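What we learned from teaching by remote control

Ravcombe Technical, robotics elective, final report, March

The plan was to drive the arm by remote control through one job, removing a processor from a desktop PC, and train a policy on the recordings. The course handout says demonstrations are "the easy part." We disagree.

We recorded 1,243 attempts and kept 674. The rest were thrown out for dropped parts, lag or an operator who gave up halfway. Two of us did nearly all the driving, so the policy may have learned our habits more than the task. We had no third driver to check against.

Depth was the worst problem. From the wrist view you can line up left and right well enough, but height is a guess. Operator training took 14 hours, and we still misjudged it. The Zerero controller gives no force feedback - you find out you are pressing too hard when the board flexes.

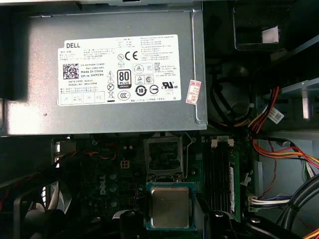

Figure 1. Wrist view during a demonstration: load plate raised, processor between the gripper fingers.

We also doubt our own success rate. All runs used the same case in the same position, and the policy was tested there too. The Zomstead team reports better numbers on a similar job, but their report does not say how failures were counted.

If we did this again we would move the case between runs and log every discarded attempt with a reason. We only started doing that in the last two weeks.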